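4.2 Keeping the planner honest about glass

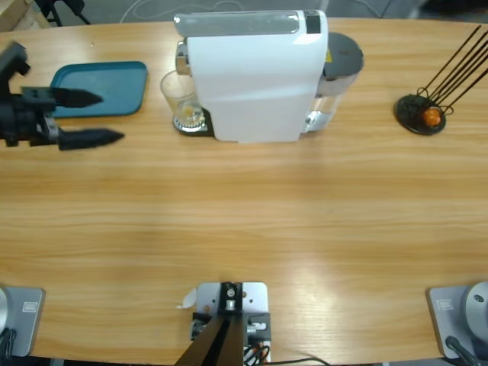
Our first planner, Jokow, treated every object as a solid blob in the depth map, and I was pretty happy with that until we gave it a drinking glass. Depth on clear surfaces is mostly holes, so the planner would cheerfully route a finger straight through one. Water tanks gave us the same headache (only bigger!).

So we moved the job to Gasser, our small segmentation model, and let it draw a padded hull around anything it labels as transparent. The hull goes to the planner as a no-go volume — 14 mm of padding while the arm is traveling, 8 mm once it slows down to grasp. We tried a single value for both and hated it, as the arm either clipped things or refused to reach them at all.

Figure 3. Coffee task workspace: left gripper open by the teal tray, with a glass under the spout of the capsule machine.

Replanning runs at 20 Hz, and the hulls are refreshed only when Gasser's mask shifts by more than a few pixels. I'd wanted to refresh them every cycle, but the jitter made the path wobble in a way that was honestly painful to watch. The threshold is set by hand in the Kekby config file, and we haven't tuned it for other tables yet.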